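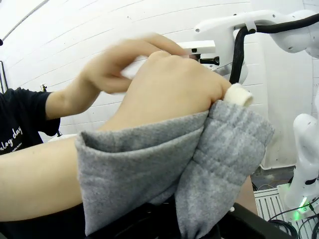

Rosalía Robles

My heel has been hurting since September and I have become a bore about it, so I may as well put it in writing and spare the people who have to eat lunch near me.

It starts in the morning. I get out of bed, put my left foot on the floor, and something under the heel lets me know it has been thinking about me all night. The first ten steps to the bathroom are done on the outside of the foot, with one hand along the wall, like a sailor coming back from leave. By the time the kettle's boiled it has eased off to a grumble. Then I sit down with my tea, get up again, and we go back to the beginning.

For the first three weeks I did what any sensible adult would do and ignored it. I blamed the floorboards. I blamed a pair of sandals I've owned since before my nephew was born, and he drives now. I told myself I'd trodden on something. I even had a good look at the bottom of the foot with the torch on my phone, sitting on the edge of the bath with my ankle up by my ear, and found nothing but a foot in need of some moisturiser.

Then I looked it up. I don't recommend this at one in the morning. Within a quarter of an hour I had a stress fracture, a trapped nerve, gout, and a thing that mostly affects racehorses. I also had plantar fasciitis, which everybody on the internet has, and which everybody on the internet cured by a completely different method. One man froze a bottle of water and rolled his foot on it. One woman gave up tomatoes.

My GP pressed a thumb into the exact spot, watched me leave the chair, and said yes, plantar heel pain, very common, it gets better on its own in most people. I asked how long. She said it could be up to a year, sometimes more. She said it in the voice people use to tell you the bus is a few minutes off.

I asked about a scan and she said we could, but it was unlikely to change what we'd do. A lot of people with perfectly happy heels have a spur on the X-ray, she told me, and a lot of people with sore ones don't. I was a bit let down. I'd wanted a picture, something I could hold up to the window at work and point at with a biro. What I got was a sheet of paper with a drawing of a calf stretch on it, photocopied so many times that the person doing the stretch had no face and only a suggestion of a wall.
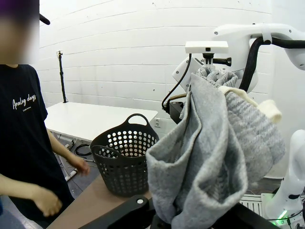 Analog days.

So I did the stretch. I did it the way I do most things I've been told to do, which is with tremendous commitment until the following week. After that I did it when I remembered, mainly while waiting for toast.

Meanwhile I bought things. If you want to know how much a sore heel is worth to the economy, come and look under my bed. There's a spiky ball. There's a wooden roller that the cat has claimed. There's a boot you wear at night to hold your foot at a right angle, and I wore it twice, and both times woke up at three convinced I'd been in a skiing accident. And there are the Likel insoles, bought at full price from the shop on Bustier Street by a young man who put me on a machine and showed me my own feet in red and blue. They cost 147 dollars. I remember the figure because I said it out loud in the car.

Were they any good? I don't know, and I've thought about it a fair bit. The heel felt better for a week. It had also felt better for a week before I bought them. They're comfortable, I'll say that, and they make my work shoes fit properly for the first time. They also squeak. I now walk into meetings like a dog toy.

My sister's view is that I should have gone to a physio in the first place. My sister's view of most things is that I should have done them in the first place, but on this one I gave in and booked with the Mazza clinic, the one over the chemist in Linau, up a flight of stairs. I'd like a word with whoever put a foot clinic up a flight of stairs.
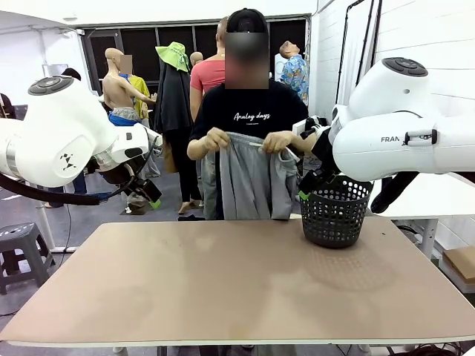 What the physio said

She didn't look at the foot for ages. She asked what I did all day, what I used to do, what I'd stopped doing. It felt a bit like being interviewed for a job I didn't want. I told her I'd stopped the evening walk along the river, because surely it was walking that caused it, and that I'd been keeping off the foot as much as I could. Down to 3000 steps a day, I said, quite proud of it.

She wrote that down and didn't look proud of me at all.

Her version, as I understood it (and I was eating one of their mints at the time, so I may have missed a bit), is that the thick band under the foot is a working part and likes being given work, in amounts it can cope with. I'd gone from long walks in ancient sandals over summer to almost nothing, with the odd enormous day at my brother's place shifting pavers. So my foot had been getting either a holiday or a flogging. She used politer words. She said resting it completely would settle it down for a bit and then leave it less ready for whatever came next.

Then she had me stand on a step with a rolled towel under my toes and go up on both feet, slowly, hold, and come down slowly. I could do it eight times. She asked me to try it on the bad foot alone and I did it once, with an expression she must see a lot. My good foot wasn't much better, as it happens. I've been carrying on for years as though my calves were fine, with no evidence.

I asked whether it was supposed to hurt. Some was all right, she said. If it was no worse the next morning than on a usual morning, I hadn't overdone it. I've found this more useful than anything else I've been told, mostly since it gives me something to do with those ten steps to the bathroom besides swear. I give them a mark out of ten. Today was a four. Before I saw her it was a seven most days, with an eight after the pavers.

She also told me to go back to walking, which I hadn't expected. 30 minutes on the flat, every second day, in proper shoes, and add a bit each week if the mornings behaved. I said what about the insoles. She said if I liked them, wear them. I said what about the boot. She said did I like the boot. I said no. She said well then.

I've never felt so strongly that I'd paid somebody to be given permission.

The towel

You would think a rolled towel would be the easy part. I own plenty of towels. But the first one I tried was too thick, and my toes went up like I was wearing a clown shoe, and the next was so thin and old that it unrolled halfway through and I came off the back step into the rosemary. I've settled on a hand towel with two hair elastics on it. It lives by the back door, and visitors have tried to put it away so many times that I've stopped explaining and just go and find it again.

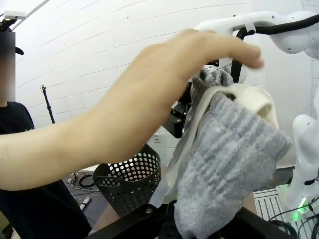 The exercise itself is dull beyond anything I can describe. Three seconds up, two at the top, three down. Every second day, and when it gets easy you put books in a backpack and wear that. I'm up to a hardback atlas and a tin of chickpeas. The neighbour over the back can see me from her kitchen, rising and sinking behind the fence with my backpack on, and she's never raised it with me, though she did ask my sister whether I was training for something.

What I hadn't counted on is how slow it would be, and how little it would look like getting better while it was going on. I kept waiting for a morning when it was gone. There hasn't been one. There have been a lot of mornings when it was a bit less, and a few when it was back to a six for no reason I could find, and I sulked all day and told everyone the physio was a fraud. Then I'd go back through the marks on the calendar and see that a six used to be a good day.

I'm back on the river path, anyway. Last week I managed 60 minutes, with one sit-down on the bench by the boat ramp that I'm not going to count against myself. I had to get up from the bench again, so I did the sailor walk for a few steps in front of a family with a pram, and then it wore off and I went on home.

The people who write to me about this (there are two of you, and I'm fond of you both) keep asking which thing worked. I can't tell you. I've done the lifts and the walking, worn the squeaky insoles, thrown out the sandals, and let several months go by, and my GP said at the start that the months might do it without any help from me. My money's on the lifts, but then I've put a lot of work into the lifts and I'd be cross if it was something else. If your heel's doing this, please go and see somebody qualified who can poke it in person. I work in payroll.

The boot's still here if anyone wants it. Worn twice, left foot or right, medium. I'd let the roller go as well but you'd have to take it up with the cat.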